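Torance Autoinjector Trainer: Three Weeks With a Practice Pen

When a pharmacy switches a patient to a new self-injection drug, the first dose at home is usually the hard part. The Torance trainer is a reusable practice pen with no needle and no medicine in it. It costs $49, and Torance sells it to clinics and directly to patients. I used one for three weeks and passed it around our office.

The pen resets by pushing the tip back into its cap until it clicks. On ours this took more force than I expected. Two people with stiff hands could not do it without setting the cap against a table. 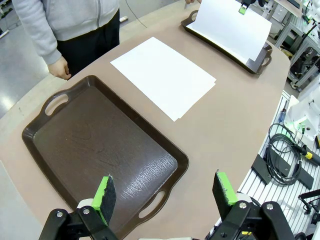

Does the trainer work for every brand of pen?
It copies the common two-step type, where you pull the cap and press down. If your medicine comes in a pen with a button on top, ask your pharmacist for that maker's own trainer, which is often free.

The timing is good. There is a click at the start and a second click 9 seconds later, and the window turns orange in between. Most people lift off too soon the first time, and the trainer shows this plainly - the window stops halfway and stays there until you reset it.

The practice pad is weaker. It is a square of soft foam with a strap, and the strap slipped on everyone who tried it on a thigh. We ended up holding it down with the free hand, and that is the hand you would use to steady the skin. 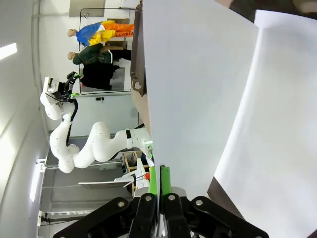 By Nest Phillips
Wednesday, October 14, 2020
Filed under: Devices, Patient Support

The booklet runs 28 pages and is mostly clear. Storage and disposal get their own sections. The page on rotating injection sites is cramped, and the type there is too small. Torance told me a larger-print version is planned for April.

I also tried the Yorath practice pen, which is cheaper and lighter. Its clicks are faint, and I missed the second one with a radio on. For a clinic that trains new patients every week, I would pay the difference for the Torance.

For one person at home the case is thinner. After 3 or so sessions you know the motion, and the pen goes in a drawer. Ask your clinic to lend you one first.

Rating: good for clinics, fair for home use. Replacement pads are sold separately.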